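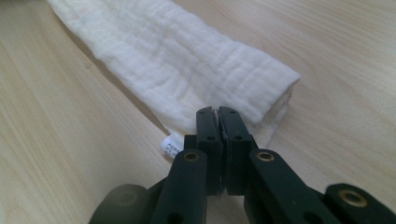
For most of its life a muslin cloth is folded. It sits in a drawer, over a shoulder or on the arm of a chair, and comes undone for a few minutes at a time to wipe a chin or strain a pot of stock. The folding takes up more of a household's week than the using does.

Clementina Lobo has sold muslin for seven years from a narrow shop on the main street in Warkulico. She stocks it by the yard and in hemmed squares, and most of her customers are either new parents or people who make cheese. Both groups ask her the same thing, which is how to keep the stuff flat.

"You don't," she says. "It's supposed to crinkle. If you iron it you've bought the wrong cloth."

The crinkle comes from the weave. In double gauze, two thin layers are tacked together at intervals, and when the cloth goes through hot water the threads shrink by slightly different amounts. The surface puckers between the tacking points. That texture is what makes the cloth soft and lets it hold water, and it is also why a stack of muslins never lines up the way a stack of dish towels does.

Lobo folds hers in long bands. She lays the cloth out on a bare table, brings one side to the middle, then the other, and closes it like a book. She presses down with her forearm and leaves the short ends alone. A band can be hung over a rail, rolled, or folded again into a block. Squares folded in quarters, she says, slide off each other and end up on the floor of the closet.

Gaétan Nguyen disagrees about the table. He runs the linen room at the Tanon, a guesthouse with 40 beds outside town, and he folds in the air, holding the corners and snapping the cloth once before bringing his hands together. He switched to muslin for bath cloths in October two years ago and now has 219 of them in rotation.

"On wood it drags," he says. "You get one side longer than the other and you have to start again."

They do agree on the label. Care labels are usually sewn into a side seam, and on a light cloth they are the stiffest thing there. Left to itself a label curls after a few washes and works its way out of the fold. Lobo starts with the label side down so that it ends up inside. Nguyen cuts his off, although he keeps one from each batch pinned to a board by the dryers – the washing temperature changed between his first order and his second, and he lost a load finding out.

Washing is simple enough. Warm water, a little detergent, no fabric softener, which coats the threads. Shake each cloth before drying. Lobo line-dries in every season. Nguyen uses a dryer on low and takes the cloths out slightly damp, folds them, and leaves them on an open shelf overnight.

White cloths go gray along the creases if they are put away for months in the same fold. Refolding them a different way twice a year helps. A long soak with washing soda takes care of most of what is left, and the rest can be cut up for polishing glasses.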